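Re: [komero-users] Gripper closes on nothing after update
From: Marcelino Siqueira
Date: 13/01/2019

Hello all,

thank you for the quick replies. I answer to Filali's message first, because it is closest to what I see.

> Are you sure the cube is between the fingers when the close command
> is sent? We had one case where the wrist was turned and the fingers
> came down on the corner. Please send a view from the wrist camera
> in the simulator, just before closing.
> Filali

Yes, I had the same suspicion, so I stopped the simulation one step before the close command and saved the wrist view. I also went back to the default scene, with one cube and nothing else on the table.

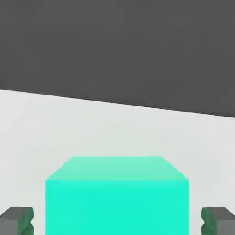
Wrist view in the simulator, fingers open, one step before close.

As far as I can judge, the alignment is fine. There is a gap on both sides and the two gaps look equal to me. The horizon is a bit tilted, but the cube is straight between the pads, so I do not think the wrist angle is our problem.

What happens next is the strange part. The fingers close, the log says "grasp ok", and the arm goes up without the cube. In 300 runs I got this 30 times. With the old version and the same seed I did not get it in any run.

My guess is the approach depth. The cube seems to be a little beyond the fingertips, and the new version perhaps sends the close command before the last part of the approach is finished. When I add a wait of 10 steps before closing, the fault becomes rare but it does not disappear completely.

The false "grasp ok" worries me more than the missed grasp. On the real arm in Gekville the next motion starts as soon as this flag is set, and it is a fast one. I have disabled automatic mode there until we understand it. I would ask others who use the Skolline controller to do the same.

Two questions:

Does the flag come from the finger width, or only from the end of the close command? I could not find it in the documentation.

Has somebody tried version 3 of the gripper model with the old controller?

I can send the complete log to anyone who wants it, it is too large for the list.

Best regards,
Marcelino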